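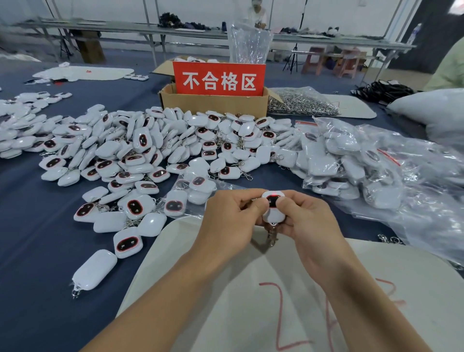 I finished Skurelen on Sunday night and I have been walking around in a fog ever since, the good kind, where you keep opening the title screen just to hear the music again. If you haven't run into it, it's a monster-raising game from a tiny studio called Prudham, and it is the most fun I've had with a creature game since I was a kid hiding a handheld under the blankets. The whole thing happens inside a gadget your character finds in a drainpipe, and I love that they kept it so small! I have a soft spot for toys of that size anyway, and Skurelen's designers clearly share the weakness. The menus are round. The cursor is a dot that blinks when it's hungry. Yes, the cursor gets hungry. You have to feed it.

So the setup. You play a kid in a port town called Veria, which has been slowly going quiet. The gulls stopped first, then the church bells, then the radio. The creatures (they're called skurels, the plural is skurelen, I got this wrong for the first ten hours) live on sound, and every one of them eats a different kind. My starter ate footsteps. That means you can't just stand in a menu and click a berry. You have to walk it around on something it likes, and mine liked gravel and hated carpet, and there's an entire hotel in chapter three with nothing but carpet in it. I had to sneak that poor thing out to the parking lot every night of the story while the hotel clerk gave me looks.

The thing I keep wanting to talk about is how the battles work, because they aren't really battles. Two skurelen face each other and take turns repeating a rhythm, adding one beat each time, and the first one to lose the thread gets shy and goes home. That's it! There's no fainting and no hit points. But the more you've fed your creature, the more of the rhythm it can hold in its head without your help, so by the end of the game I was barely pressing anything during the long exchanges and just watching my footstep-eater (Button, her name is Button) tap out this huge complicated pattern on her own. I got a little teary. I raised that!

There are over 500 skurelen in the files, apparently, and I have met nowhere near that many. A lot of them only show up if you make a particular noise in a particular place. You can slam a door, ring a bike bell, drop a spoon. My friend Tươi Vũ found one by leaving a faucet dripping in the laundromat and going off to do a side quest, and when she came back there was a long pale animal curled up in the sink with its mouth open. She sent me a screenshot with no explanation at 2 in the morning. I spent my entire lunch break the next day dripping every faucet in town and got nothing, because it only comes when it's raining, which she neglected to mention until dinner.

My favorites so far, in case you're keeping score with me:

Nkosi, the big one under the ferry dock. He eats ship horns and there are only so many ships, so he's always a little grumpy, and his turn in a rhythm match is one enormous note followed by silence. It's a terrible strategy. I bring him everywhere.

Pellit, who eats the sound of paper. Sits on your shoulder in the library and shuts its eyes.

The one that looks like a thumb. I don't have its real name yet because you have to hum to it, and the humming minigame and I are not on speaking terms.

Button. Obviously Button.

About that humming minigame. I want to be fair, since I love this game so much that my sister has asked me to stop bringing it up in the car, but the humming is rough. You hold a shoulder button and tilt the stick to change pitch, and the target moves like it's being chased. I failed the choir teacher's lesson so many times that she ran out of dialogue and started telling me about her knees. There's a setting called "gentle ear" that widens the target, and I'd turn it on before you even start chapter 4. It doesn't lock you out of anything. I wish I'd found it earlier, it's under Sound and not under Difficulty, which makes a kind of sense in this game I guess.

The other gripe is bag space. You get 6 jars for keeping sounds in, and for most of the game that's fine, and then the lighthouse wants you to carry up seven different ones and the stairs take forever. There's a bigger satchel for sale at the night market, but only after you've fed the stallholder's skurel three times, and I didn't know that either. Go feed it. It likes coins clinking, so just buy something cheap and sell it back to her over and over. She doesn't mind.

I read the art book too, since it came with the edition I bought, and there's a whole section by Jana Reuter, who drew most of the creatures. She writes that each design had to be recognizable from its noise with the screen turned off, and the team would play them for each other in the dark and throw out any that got mixed up. Nineteen birds got thrown out this way. Nineteen! There's a page with all of them lined up in pencil, looking very dignified about it, and I want every single one put back in the game. The one with the long socks especially. Look at him and tell me he didn't deserve a spot.

I tried the screen-off trick myself, by the way, with Tươi holding the controller and me on the couch with a dish towel over my eyes. I got Nkosi right away (everybody would, he rattles the shelf) and Pellit, and I got Button from one single tap. I was unbearable about it for the rest of the evening. Then she played me the faucet one and I said "refrigerator" with total confidence.

I'm not going to spoil the ending here, but I do want to say that the radio comes back, and when it does it plays back noises you made yourself over the course of the game. Mine had a lot of gravel in it. It also had the spoon I dropped in the very first room, when I was only mashing buttons to see what they did, and I had no idea it was being saved. I put the controller down and made everybody in the apartment come listen to a spoon.

After the credits you get a second notebook and a ferry ticket, and the island you can reach with it has a completely different set of sounds. Crickets, ice, some kind of machinery up on the hill I haven't reached yet. I took Button over on the first boat. The beach there is all pebbles and she went absolutely wild for it, running in circles, so I let her do that for a while before I saved.

If any of you have the thumb one, please tell me what you hummed. I've tried the choir song and the ferry jingle and the first few notes of the title music, and it just looks at me.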